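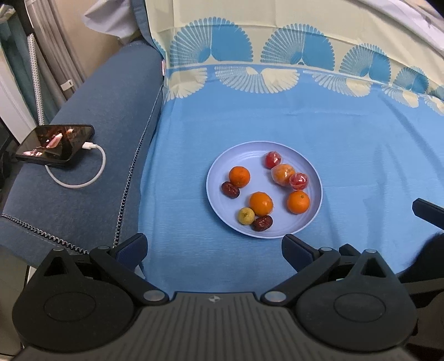

Pourquoi la trajectoire reconstruite saute-t-elle de plusieurs centimètres au milieu d'un épisode, alors que la main n'a pas fait de geste brusque ?

Dans notre cas, la cause était un décalage entre l'horodatage des images et celui de la centrale inertielle, qui apparaissait après une pause de l'enregistrement. La correction est dans la branche de Nirbridge et je décris plus bas comment l'appliquer.

Ticket : Himus, module de localisation
Ouvert par : Oona Rantala
Repris par : Leif Blomqvist
Date d'ouverture : 11 janvier 2023
État : résolu, un point reste à suivre

Description initiale (Oona)

Bonjour. Je traite les épisodes de prise de fruits avec Himus et j'obtiens pour certains une trajectoire cassée. Le début est propre, puis la pose saute d'un coup vers le côté, et ensuite elle reste propre mais décalée jusqu'à la fin. L'ouverture de la pince, elle, est lue correctement sur toute la durée. Le programme ne donne aucune erreur, il écrit seulement « relocalisation acceptée » dans le journal.

J'ai d'abord pensé à la nappe. Elle a une bordure avec un motif en éventail qui se répète, turquoise et crème, et je me suis dit que l'algorithme pouvait confondre un éventail avec son voisin. Les mandarines se ressemblent aussi beaucoup entre elles, et le film plastique autour de quelques fruits fait des reflets. Je joins une image de l'épisode pour que vous puissiez juger.

Ce que j'ai essayé avant d'écrire :
– relancer le traitement avec une autre graine aléatoire : même saut, au même endroit ;
– masquer les doigts de la pince dans l'image : même saut ;
– refaire l'étalonnage de la caméra : erreur de reprojection normale, même saut.

Réponse (Leif)

Merci pour l'image et pour les essais, c'est très utile. Le motif répété est une bonne hypothèse et je ne l'écarte pas tout de suite. Mais si c'était seulement la nappe, le résultat devrait changer un peu avec la graine, parce que les appariements sont tirés au hasard. Un saut toujours au même endroit me fait penser plutôt aux données d'entrée.

Pouvez-vous lancer l'outil de vérification des horloges, avec l'option détaillée, et m'envoyer la sortie ? Il faut aussi me dire si l'épisode contient une pause.

Réponse (Oona)

Oui, il y a une pause, j'ai appuyé deux fois sur le bouton. Voici la sortie, j'ai enlevé les lignes sans intérêt :

écart image / IMU avant pause : 3 ms
écart image / IMU après pause : 100 ms
échantillons IMU dans le tampon à la reprise : 500
remise à zéro du tampon : non

Je ne savais pas que le tampon devait être remis à zéro. La documentation de Rautiainen, que nous utilisons pour la capture, ne parle pas de cela.

Réponse (Leif)

C'est bien le problème. À la reprise, le programme de capture garde les anciens échantillons et leur donne l'heure nouvelle. Le filtre reçoit donc un mouvement ancien avec des images récentes, il perd la pose, puis il se relocalise. C'est à ce moment seulement que la bordure de la nappe intervient : la relocalisation choisit le mauvais éventail et le seuil actuel l'accepte. Vous aviez donc en partie raison.

Procédure :
1. Mettre à jour le programme de capture avec la branche nirbridge-tampon.
2. Dans la configuration de Himus, mettre vider_tampon_reprise à vrai.
3. Monter le nombre minimal de points cohérents pour la relocalisation. Chez moi la valeur par défaut était 10, ce qui est trop peu pour un tissu à motif. J'ai mis 100.
4. Pour les épisodes déjà enregistrés, couper à la pause et traiter les deux morceaux séparément. Ne pas recoller les trajectoires à la main.

Réponse (Oona)

J'ai appliqué les étapes 1 à 3 et enregistré de nouveaux épisodes avec pause, sur la même nappe. Il n'y a plus de saut. Pour les anciens, la coupure fonctionne aussi, mais le deuxième morceau commence dans un autre repère. Pour l'entraînement ce n'est pas gênant, nous utilisons des actions relatives. Pour la relecture sur le bras de Skavuvton, c'est gênant.

Réponse (Leif)

Je comprends. Je laisse ce point ouvert dans un ticket à part, avec le titre « repère commun après coupure ». Une première version est prévue pour février. En attendant, merci de ne pas rejouer les deuxièmes morceaux sur le bras – le repère de départ n'est pas vérifié par le contrôleur.

J'ai ajouté aussi un avertissement dans le journal quand l'écart d'horloge change pendant un épisode. Si vous le voyez encore après la mise à jour, rouvrez ce ticket et joignez le fichier d'horloge complet.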